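Bench and shed bits, quick round-up

Doing this in my lunch so forgive the speed.

Small parts. Tip them in a tray before you start, never straight on the bench. Anything with a lip will do, old baking tin, takeaway tub, lid off a biscuit box. Bright colours best, you spot a dropped screw against yellow or orange much faster than against grey.

One tray per job. Label with masking tape, write on the tape not the tray. Comes off clean if you dont leave it all summer.

Stripped screw heads: wide rubber band between driver and screw, lean on it, turn slowly. Works maybe half the time. Otherwise pliers.

Sandpaper. 80 is for paint you hate. Keep a bit of 600 in the drawer for the last rub between coats, used with a drop of water and hardly any pressure. 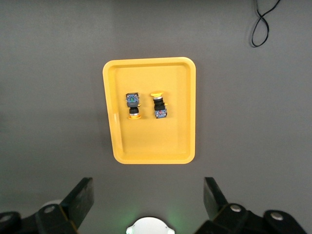
Small parts stay put in a tray with a rim.

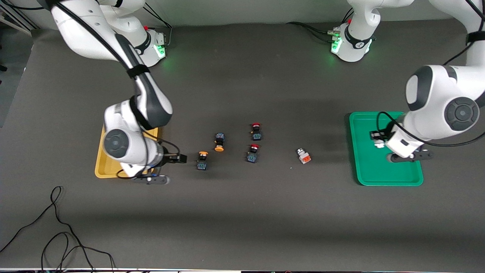 How do I stop tins of leftover paint going skinny on top?
Press a circle of cling film right down onto the paint before the lid goes on, then tap the lid shut with a block of wood and store it somewhere that doesn't freeze. Itzel Meléndez wrote in to say she stands hers upside down, same idea, but check the lid first.

Glue nozzles. Long screw in the end, wind it out next time and the plug comes with it. Cap goes missing anyway.

Brushes: wrap in a carrier bag overnight if your on water based. Emulsion only, 2 nights at most, then wash properly.

Sticky drawers - rub a candle along the runners. Soap does it too but goes gummy in the damp.

Saw blades with resin on, soak in hot water and washing soda, old toothbrush, dry straight away or they rust.

More in March, mostly hinges. Higinio, your vice question is on the list.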